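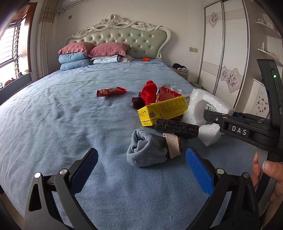 Issue 7, page 2

Planning for Hand-Held Grippers: Photo Gallery

Household sorting on a bed, with a pair of hand-held grippers. The near jaws are open on either side of a rolled gray-blue sock, and the second tool is at the white foam packing piece. Soft, stiff and awkward items in one small pile is the usual mix for us.

This gallery page goes with the equipment plan for the coming year. Several readers who run small collection teams have asked what we budget for beyond the tools themselves, so the notes below follow the order of our own purchase sheet. The sheet is kept by Miłosz Pawlak, and the opinions about what to skip are mostly his.

Grippers

We buy in pairs and plan in pairs. A single tool is fine for trying out a mount or a new pad, but nearly all of our household tasks are written for two hands, and an odd tool ends up in a drawer. The plan for next year is 44 pairs, split between Stallodis and the smaller site at Stullcombe. Stullcombe gets fewer than it asked for. They are short on storage and charging space, and we would sooner send more in July than have boxes in the hallway.

Order spares at the same time as the tools. Last year we ordered them separately and paid freight twice.

Finger pads

The pads are the part we underbudgeted. Socks and folded cloth are easy on them. Cardboard edges and anything gritty are not. We now set aside two spare sets per tool and replace both pads on a jaw together, even when one still looks good. A new pad facing an old one grips unevenly, and the operator starts making up for it with the wrist.

Mahasneh supplies our pads in mixed bags. Ask for them sorted by hardness. They will do it, but it has to be on the order form.

Screws and small hardware

Finger joints work loose with use. Add a driver of the right size to every kit, plus a bag of screws and a bottle of thread locker for each site. The cost is small enough that it was left off our first plan altogether, and then people were buying drivers locally and sending in receipts.

Props

Props are cheap and they take more time to plan than anything else on the sheet. Clothing, food wrappers, small cardboard boxes, sponges and packing foam cover a good share of the pickup tasks. We do not buy packing foam - there is always some left from the last delivery. Empty wrappers can be saved up too, as long as they are wiped out first.

Socks should be bought in different thicknesses. A thin dress sock and a knitted one are two separate tasks as far as the fingers are concerned. The same goes for sponges, and for boxes with something in them compared with empty ones. Write the prop list before the session schedule, or the schedule will be built on whatever is in the closet.

Storage and recording time

Our working number is almost 3,000 clips per site for the year. That decides the drives, the upload line and the hours of review, and review is the one that runs over. We have raised the review line in each of the past two budgets and expect to raise it again. If your team is new, price the review first and see how many tools are left in the money after that.

Rooms

Homes need very little setup, but they do need an allowance. Ours covers the host's time, cleaning and a small amount for wear. A made bed is a good work surface for light items: wide, easy to reach from the side, and soft enough that a dropped box does no harm. It does give under pressure, so tasks that need a firm push belong on a table. Have the host confirm outlets and window light before the visit.

Carrying cases

We tried the Trollana hard case and the padded bag. The bag is lighter and costs less, and the case stacks. Stallodis will get cases and Stullcombe will keep the bags it has. Label both on the outside with the pair number.

Quotes for the grippers and pads are due by 30 November 2019. Site leads who want a change to their numbers should send it to Miłosz before then, with the prop list attached.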